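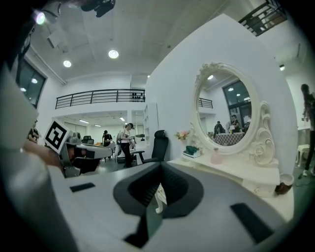
How Does a Robot Know Where Its Hand Is?

by Rosalie Egger, for the Plendside Kids' Science Page

Quick test. Shut your eyes. Touch your nose.

Easy, right? You didn't look. You didn't measure. Your body just sort of knows where your finger is, all the time, for free. Muscles and joints send little messages to your brain and the brain adds them up.

Robots don't get it for free. Somebody has to write software for it. Software means the instructions a computer follows, one after another, very fast. Today we're doing four jobs that software has to do: seeing, finding, planning, moving. Plus mirrors. Mirrors are trouble.

Look for the square

See the black-and-white square on top of the gripper the person is holding? Thick black border, blocky white pattern in the middle. It's called a marker. Looks a bit like the squares people scan with a phone to get a menu, only chunkier.

A gripper is a robot's version of a hand. People can hold one too, and pick things up with it, and the computer can learn from what they did. More on that further down.

But first the computer has to know where the gripper IS. And a camera picture, to a computer, is a giant pile of numbers. One number for how bright this dot is, one for the next dot, and on and on. There is no "hand" in the pile. No "chair" either. Just numbers.

So the program goes hunting for something easy:

1. Find a dark shape with four straight sides.
2. Look inside it. Is there a pattern of black and white blocks?
3. Check the pattern against a list. The program we play with at our club is called Skametti and its list has 373 patterns. Each one has its own number, like a name tag.
4. Match? Great. Marker found.

Why black and white? Because the two are so differnt that the computer can tell them apart even when the light is a bit rubbish. Pink and peach would be much harder.

From flat to far

Now the clever part. The program knows how big the real marker is, because a person measured it with a ruler and typed it in.

Looks small in the picture? Far away.
Looks big? Close up.
Looks squashed on one side? Tilted.

You can try it. Cut a square of cardboard. Hold it near your face, then at arm's length, then turn it. Watch the shape change. Your square never changed size at all, only how it looked.

One more wrinkle. Some cameras have a very round lens that sees lots of the room at once, and it bends straight things. Walls curve. Railings curve. The program has to un-bend the picture in its memory before it trusts any of the sides. Skip that step and your robot thinks the gripper is somewhere silly.

We use cookies to remember your settings and to see which pages get read. Accept all | Only the needed ones | Read more

Again and again and again

One look isn't enough. The hand moves! So the software looks again. Our camera takes 60 pictures every second, and Skametti goes hunting in every single one.

Join up all the answers and you get a path. Gripper was there, then there, then there. Like footprints in snow, but in the air.

Sometimes the marker gets hidden behind an arm. Then the program makes a guess. "It was going left a moment ago, so it's probly a bit more left now." Good guess for a blink. Bad guess for ten seconds. A well written program knows when to stop guessing and say it's lost.

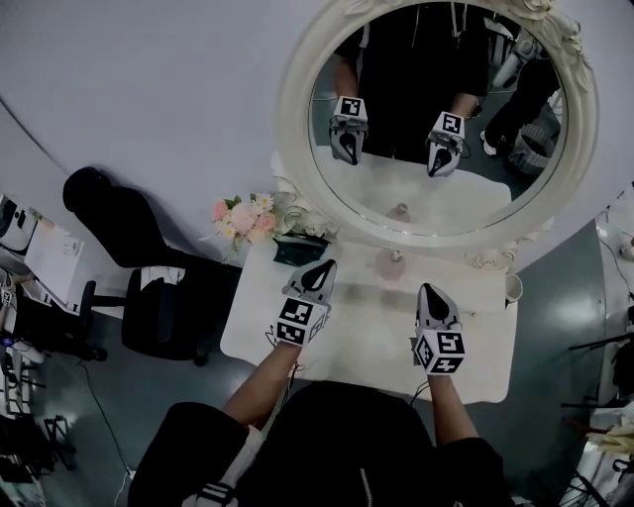
Six sides are better than one

A flat square has a problem. Turn it away from the camera and it's gone. So put the markers on a cube! Both of those grippers have one, with patterns on every face you can see. Twist your wrist and a different pattern can swing round toward the camera. The software knows which pattern goes on which face, so one good look at one face tells it where the whole cube is.

And there are two grippers, left and right. Different number tags, no mix-ups.

The mirror muddle

OK so look in the big oval mirror with the roses. More cubes! Count the grippers and a computer might say four. You know it's a reflection. How would a program know?

Trick one: a mirror flips things left to right. Write your name on paper and hold it up to the bathroom mirror to see. A flipped pattern usually doesn't match anything on the list, if whoever made the list was careful. So it gets thrown out.

Trick two: ask if it makes sense. The cube in the mirror seems to be behind the glass. Nobody's arm is that long. Throw it out.

Other things in the mirror don't have markers. The perfume bottle on the table has a twin in there. A robot that reaches for the wrong one goes bonk on the glass. Matúš Šimko, who runs our Thursday club, did this with a cup and a shiny fridge door last June. The arm tried 140 times before he got back from lunch. It did not get tired and it did not get the cup.

Planning: the bit before moving

Say the job is "pick up the mug". Where's the handle? On the right. Is anything in the way? A vase of flowers at the back corner, better not swing through that. How wide should the fingers open?

The planning program tries out lots of paths in its imagination (the computer's memory, really) and crosses off the ones that crash. Then it keeps a short smooth one.

Learning by copying is another way. A person does the job holding the grippers, the computer saves the path and the camera pictures together, and later on a learning program hunts for what all the good tries had in common. One person doing it once is not much use. You want loads. Our mug pile at the club is up to 1533 tries and it still misses if you turn the mug upside down.

Control: the bit while moving

Control software is the nagger. Where am I? Where should I be? Fix it a little. Where am I now? Fix it a little. Over and over, quicker than you can blink.

Fix too much and the arm wobbles. Fix too little and it's slow as cold honey.

Try it at home

You need: a friend, a scarf, a plastic cup, a table.

- Tie the scarf over your friend's eyes.
- Put the cup somewhere on the table.
- You are the camera AND the finder. Say only "left", "right", "forward", "back", "close".
- Now try it talking only once every ten seconds. Much worse! Slow looking makes bad moving.
- Swap.

Words to keep

Marker: a pattern that's easy for a computer to spot.
Gripper: a robot hand, or a tool like one.
Path: all the places something moves through.
Control: checking and fixing while you move.

Next time, how a robot decides how hard to squeeze. Bring an egg.

Comments (4)

Mali Trevor
We did the scarf game in class and the cup ended up on the floor twice. Can you use two cups, one for each hand?

Rosalie Egger
Yes! Give each hand a name first or you'll be shouting "left" about everything.

Caradog Owen
My daughter (7) wants to know if it works in the dark. I said no. She says what if the squares glow.

Alun Gethin
She's on to something there Caradog. Ordinary markers need light, but a lit-up one can work if the camera isn't dazzled. Also there's a typo in the bit about black and white.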